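Open Afternoon at Bulville: Notes on Hands, Cables and a Tube of Toothpaste

I spent a March afternoon at the Bulville open day, mostly in the room where Dateo had its household manipulation setup. I work on cable routing for small industrial arms, so I went with a narrow set of interests and did not see the talks. The bathroom station was the one I stayed at longest.

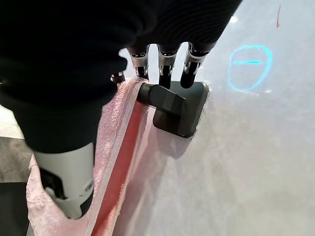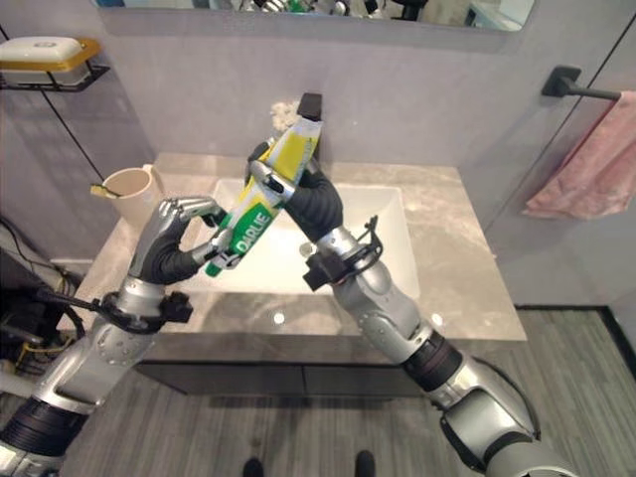
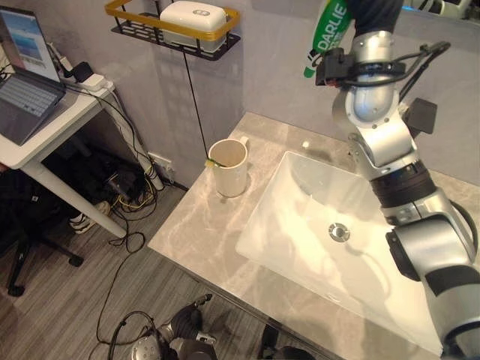
My subject is what happens between the forearm and the fingers. On the arms I deal with at Benus, everything runs inside the casting. That looks clean and makes every repair a half-day job. We logged 271 service calls last year on one product line, and 189 of them came down to a conductor breaking at the last joint before the tool. Dateo has gone the other way. With both hands on the toothpaste tube over the sink, you can see a thin black wire looped over the top of the bracket on the right wrist, and a short cable trailing away from the clamp on the left one. An external loop like that spreads the bending over a longer length of wire. It also sticks out where it can snag on things. I would accept the snagging for a research machine and refuse it for anything going into a customer's building.

The engineer at the station told me they plan on 3,000 cycles of wrist rotation before a cable is replaced, whatever its condition. They had reached 1,027 on the current set. I asked what counted as a cycle and the answer was full travel in both directions, so small corrections are not logged. That is a generous way to count. In my experience the small corrections do a good share of the damage, as they flex the same few millimeters over and over.

The black knit sleeve over the hand in the close-up with the pink towel interested me more than I expected. We tried fabric covers two years ago and gave up on them. Ours crept toward the fingertips under repeated motion and had to be pulled back by hand. I asked how theirs was held on and was told it is tied off at two points under the cuff, with slack left between them. I plan to try that with a cheaper fabric.

Someone in the group asked about grip force on a soft tube. Dateo's figures were not on display and I did not get a number. Sabatier had a table in the next room with tactile pads on a bench rig, and their staff were more open about calibration. They recalibrate every morning and once more after lunch, when the room has warmed up. Drift over a single session was said to be small, but the plot they showed had no units on the vertical axis.

Practical notes for anyone going next time: the side entrance is closer to the parking lot, the coffee runs out by three, and the handout lists the stations in a different order than the signs do. I have asked Dateo for the part number of the wrist bracket and will add it to this post if they send it.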